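Buying a wedding plate in October and mailing it in April

My cousin Darius Chiriac is getting married this spring, and I have been in charge of "the family present" since last fall, mostly because I opened my mouth first at dinner. I love giving presents. I love the ribbon, the tissue, the little card you have to write three times. What I do not love is picking something for two people who already own a toaster, a better toaster than mine in fact.

So back in October I started looking for a ceramic plate. My grandmother had one over her kitchen door, white with a blue rim and the wedding date painted in the middle, and when I was little I thought every married couple was issued one. I wanted something like that for Darius and his fiancée, but made now, by a person I could write to and pester with questions.

I found three makers. The first was a big gift shop in Madus with a nice catalog and no room for a longer name. Their form gave you a set number of letters, and "Chiriac" fit but the two first names with an "and" between them did not. I wrote to ask about it and got a very cheerful reply offering me initials. Initials! On a plate the size of a dinner platter!

The second was a man who sells at the Likgate market, and I liked his bowls so much that I came home with two of them for myself and no wedding plate at all. (One is holding lemons, the other is holding my keys, a tape measure and a cough drop.) He doesn't do lettering. He said his handwriting is terrible and showed me a receipt to prove it, and I believed him.

The third was Grażyna Krajewska, who works out of a small studio in Gruruver and paints everything by hand. My friend Ecaterina Jitaru has one of her christening plates, and I had been admiring it for years without ever turning it over to see who made it. There was her name on the back the whole time, with a little painted wren next to it.

I wrote to Grażyna with far too many ideas. Wheat around the rim, a pair of birds, the date, both names, a line of a song, maybe a house? She wrote back that I could have the wheat or the house. I picked the wheat. We kept the birds, dropped the song, and went back and forth for a while over the shade of green. She sent me a pencil sketch and I carried it around folded in my wallet until it fell apart at the crease.

The plate cost a bit over 200 dollars with the stand, split between eight of us, and I'll say right now that collecting the money took longer than the glazing. My uncle Cornel Barbu paid me in cash in an envelope marked "PLATE" as if I might spend it on something else. Aurel Matei, who is not even technically family but has been at every Easter since I can remember, paid twice by accident and then refused to take the second one back, so that went toward the box.

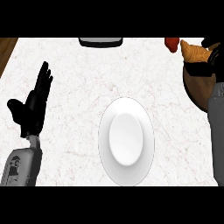

The countertop is pale marble with fine brown veins.

The box! I have opinions about the box. A plate that hangs on a wall should come in a box you can keep it in, for when people move or repaint or have a baby who throws things. The studio ships in plain brown cardboard, very well padded, no complaints there, but it looks like car parts. I ordered a proper gift box from a stationery place called Roman, dark green with a lift-off lid, and it was too shallow by the width of the stand. I sent it back and got the deeper one in gray. I wanted the green. I'm over it, mostly.

Inside I used cotton wadding on the bottom, then the plate wrapped in plain white tissue, then more tissue crumpled up around the sides. Don't use the colored tissue if there is any chance of damp. I did that once with a white candle holder for a housewarming and it arrived with a pink blush on one side that never came off. The stand goes in separately in its own wrap, flat against the side and well away from the painted face. Put the hanging cord in a small envelope and write "cord" on it, or it will be thrown out with the paper. I know this from my own sister's anniversary clock.

For the ribbon I went with linen, two inches wide, in a wheat color to go with the rim. It doesn't slide around the way satin does and you can tie it badly and it still looks like you meant it. I used almost 20 feet of it, counting the two bows I cut off.

Then the card. Everybody wanted to sign, and everybody lives somewhere different, so I bought a folded card big enough for all of us and mailed it around from house to house. It came back with a coffee ring on it and a very long message from Cornel that goes up one side, across the top and down the other. I thought about copying the whole thing over onto a clean card. I got as far as buying one. Then I read his message again and left it alone.

A few of you asked in the comments last time about wording for a plate, so I'll tell you what we ended up with: first names, the date, and the town. No last names, after all that fuss about the letters. Grażyna suggested it and she was right, the middle of the plate looks much calmer with space around the birds. If you want last names or a longer message, ask for it on the back. She'll paint a line or two there, and she doesn't charge extra for it if you tell her before the first firing. After the first firing she does, and she will be polite about it.

Order early, too. I thought October was silly for a spring wedding, and the plate reached me with only a few weeks to spare. The first one cracked in the kiln and she had to start over. She told me that very calmly in an email and I read it standing in line at the pharmacy and made a noise.

I sent it off on April 23, 2022, insured, with "fragile" on all the sides I could reach. Darius knows something is coming because his future mother-in-law told him, and she knows because Aurel told her. He doesn't know about the birds, so please, if you're a relative reading this, leave him the birds.

Next I need something for a retirement party, for a man who says he wants nothing and has a garage full of fishing gear. Grażyna does paint fish. I've asked her about trout and I'm waiting to hear. If you have bought anything good for a person like that, leave me a comment, and please tell me what it came packed in.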